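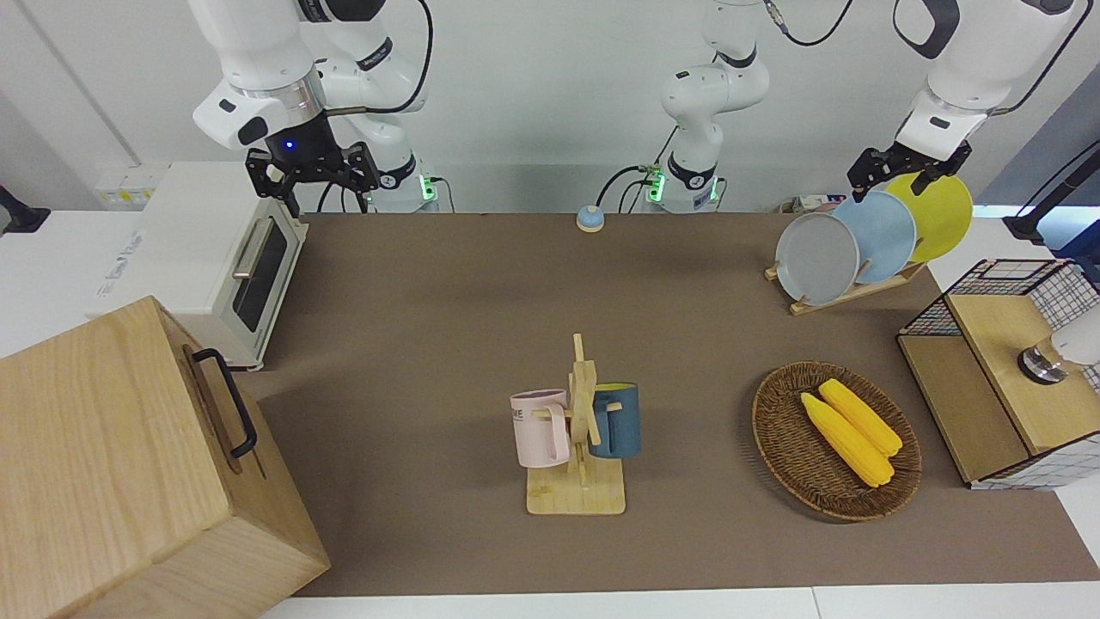

CUKEMEN OPENS ITS KITCHEN BENCH TO PEOPLE WHO HAVE NEVER TAUGHT A ROBOT ANYTHING

NOLSTEAD, February. I'm Lleucu Jarman, I run the teaching sessions at Cukemen, and I'm very happy to say we're letting the public loose on our two-armed kitchen bench! From this month anyone in Nolstead can book a session, sit down at the controls and show a pair of robot arms how to put a plate in a rack or hang up a mug.

We call the programme Ifans (after the lane our first workshop was on, long story). You work the arms by remote control, one hand for each, and everything you do is recorded: where the arms went, when the grippers opened and closed, what the cameras saw. Those recordings are what the robot learns from. We did a quiet trial over the winter with 64 people, the youngest of them 17, and between them they gave us 449 recorded goes at nine different kitchen jobs. Some were lovely and smooth. Mine were not, and I've worked here for years.

What we wanted was variety. Our own engineers all ended up moving the arms in much the same way – Bleddyn Craddock, who built the controls, says he can spot his own habits in the robot from across the room – and a robot that has only been shown one way of reaching for a mug gets stuck when the mug is facing the other way. So please don't worry about being tidy or quick. Come and be yourself.

"I thought I'd be hopeless, I can't even park," said Llinos Maddocks, who took part in the trial. "The first few minutes were awful and then my hands just sort of got it. I asked if I could stay for another turn."

We keep the bench set out like a bit of somebody's kitchen, with a toaster oven, plates in a wooden rack, mugs on a mug tree and corn in a wicker basket. Things get shuffled about between goes, so you may find the basket on one side of you or the other depending on where you're looking from. 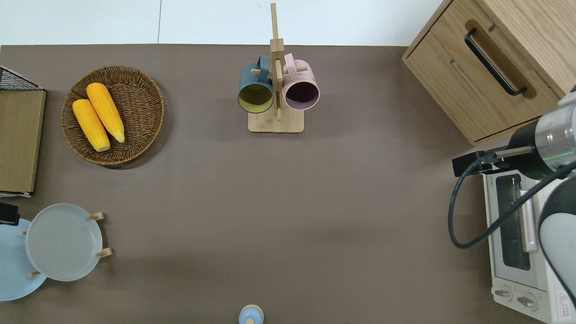 How to book

Sessions are free and last an hour, with a break in the middle for tea. Ring the Cukemen front desk or call in at our unit on Brudlow and ask for Renzo Fiore, who looks after the diary. Mornings fill up first. If you'd like to bring a group, do tell him how many of you there are, as we can only have one person on the controls at a time.

Press visits can be arranged through Elie Masri at the same address, and yes, reporters get a go too!

17 shares | 9 comments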